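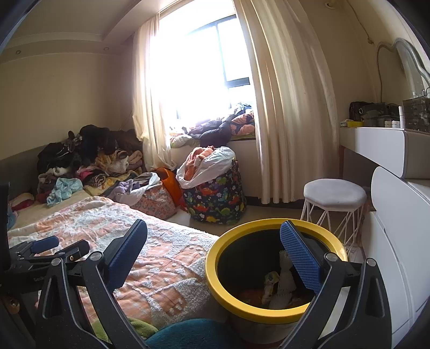 Quilt cover on the bed, with the bin alongside.

Dekker Brushed Cotton Quilt Cover Set, Queen
Print this article | E-mail to a friend

The spare room in our house faces south and is cold for most of the year. The previous quilt cover in there was a polyester blend bought in 1991, and by last winter the press studs had gone and the seams along the bottom had started to open. I replaced it with the Dekker brushed cotton set in queen size, bought from the homewares shop in Mundville. It has now been on and off the bed since September, which is long enough to say something useful about it.

The set comes with a quilt cover and two standard pillowcases. There is no fitted sheet. The packet says so in small type on the back, but the front shows a fully made bed, and I suspect a few people get home and find they are a sheet short. Dekker sells the sheet separately. I used a plain flannelette one we already had.

Price

I paid 90 dollars, not on special. A similar weight of cotton from Brakach was a bit more, and the shop's own brand was a good deal less but thin enough to see my hand through.

Fabric

Both sides of the cover are cotton. The top is brushed and the underside is a smoother weave, so the side that touches you is the less warm one. I would have done it the other way around. You can turn the cover over, of course, but then the pattern is facing down and there is not much point having chosen it.

Brushed cotton tends to pill, and this one did after the first few washes, mostly in a band near the top where people pull it up under their chins. It has not become worse. A fabric shaver took most of it off in a few minutes.

Fit

Our quilt is a standard Australian queen, and the cover is slightly generous in length. With the wool quilt inside there is a loose section at the foot of the bed that needs shaking down each morning. With a thicker synthetic quilt it filled out properly. There are ties in 2 of the corners only, both at the closed end. I sewed tape loops into the other corners, using leftover bias binding, and the quilt has stayed where it should since then. At this price the maker could have managed it.

The opening runs nearly the full width of the bottom and closes with buttons. I prefer buttons to a zip on a bed, as they are easy to replace when one comes off. None has come off yet. The buttonholes are stitched neatly enough, although I trimmed a couple of loose threads before the first wash.

Washing

The label says warm wash, line dry, do not bleach. I wash it inside out on a warm cycle with the pillowcases buttoned up inside so they do not get lost. It shrank a little the first time, mainly across the width, and has been stable since. It comes off the line creased. If creases bother you, fold it while it is still faintly damp and let it finish on the airer.

Drying is slow. In good weather it needs most of a day on the Hills hoist, and in July I gave up and took it to the laundromat at Skarcombe, where it needed 3 cycles in the big dryer. Allow for this if you live somewhere wet and only own one set.

Comfort

It is warm without being heavy. My sister-in-law had it for a week in the cold weather with the wool quilt and did not ask for the extra blanket. On mild nights it is too much, and I change over to plain percale from about November. I would not buy this for anywhere north of Brisbane.

The pillowcases are the weakest part. The flap at the open end is short, and a plump pillow works its way out by morning. They are fine with a flatter pillow, or for the show pillow at the back.

Verdict

A decent winter cover at a middling price. The cotton is good, the buttons are sound and the shrinkage is within reason. Against that, there are too few ties and the pillowcases are poorly cut. I would buy it again for a cold room, preferably when it is on sale, and put the savings towards better pillowcases.

Print this article | E-mail to a friend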